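Business | Home & Living

Mamora to open outlet store in former Moffat mill

By Purificación Requena
February
Last updated: 4:15 p.m.

Homewares retailer Mamora will open an outlet store in the old Moffat mill this spring, taking over ground-floor space that has been vacant since a carpet dealer moved out.

The store will cover 3,686 square feet and sell discontinued table linens, mats and storage baskets at reduced prices. Mamora has signed a lease for eight years, according to property manager Brarnis.

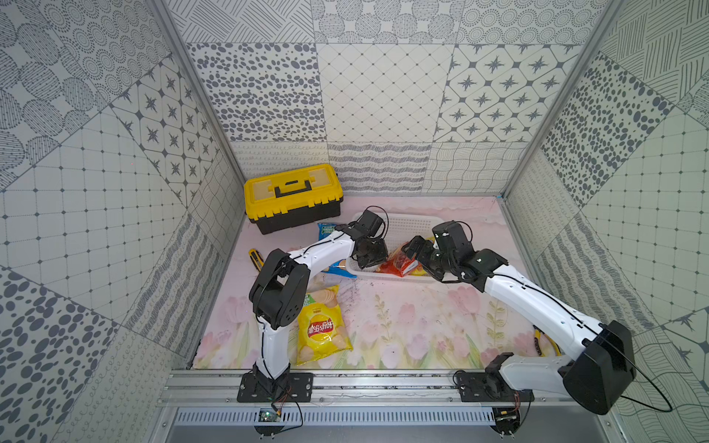
A tulip-print mat and a white plastic basket.

Regional manager Bayu Liem said the company had looked at two other sites before settling on the mill – both had less parking. The Moffat lot has 271 spaces, shared with the gym and the dental office upstairs.

Liem said hiring would begin next month, with most of the openings part time. Applications will be taken online and at the company's Golitov Road store, which will stay open.

The city approved new signs for the building last week. Work on the loading entrance is still under review.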